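The slow leak in my grip force

If you've been following along since March, you know the plan: get a two-finger arm to tip a bowl of kibble into a shallow pan while the gripper holds the pan. My sister's cat was meant to be the final customer. Thursday, November 4, 2021 was the day I finally admitted we had a fault, and I've been putting off writing it up ever since (sorry, Omid).

The short version is that the grip was letting go. It wasn't a dramatic drop, more of a sulk. The arm would close on the rim, the Swai controller would report a good hold, and a while later the pan would be at a different angle from the one we'd asked for. By then the number on the screen and the pan had stopped agreeing with each other, and guess which one I believed? The screen. For two weeks!

Grabbing near the little metal tab was my idea. I figured it would be a handy landmark, and I still like it as one, but it also means there's less clean rim to close on if you come in a bit off.

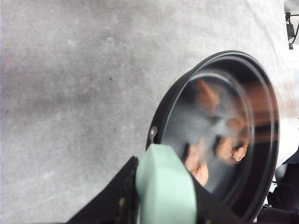
What the log said

Firouzeh Heydari pulled the log on Monday night and found that the force setpoint was 1,000, as it should be. The measured value was also 1,000. On every single line, all 3,902 of them, without so much as a flicker. Real sensors jitter, even on a good day with nobody near the bench, so a perfectly flat reading should have had me out of my chair.

The force reading had frozen at startup and our software was happily repeating the last thing it heard. Meanwhile the fingers could relax as much as they liked and the controller would tell us everything was fine. We'd turned off the stale-data check back in version 11 of the config, while chasing something else, and never turned it back on. That one's on me – my initials are right there in the change notes.

It matters more than it sounds. With the rim pinched at one side, all the weight is hanging out past the fingertips, and any tilt only gets worse once you start adding food to the far end.

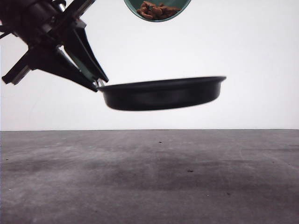
Keyvan Hassanpour reckons the stale-data check should be wired into the stop circuit and taken out of the config altogether, so that people like me can't switch it off on a tired evening. He also asked why we were trusting one sensor for something hanging in mid-air, and would I please stop putting my hands underneath it while it's live.

Fair enough on both counts. The new rule is hands off the table whenever the arm is powered, and if the force reading doesn't change for half a second the arm sets the pan down and stops. I've tested it by pulling the sensor plug and it behaved each time, though I did flinch.

We're going back to basics for now, just the bowl and slow approaches, watching the force graph the whole way. Rima wants to try softer pads next, and I want a lighter pan. We'll probably argue over it on the weekend.
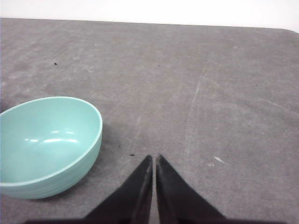 Teal bowl, fingers nearly closed, off to the right of it.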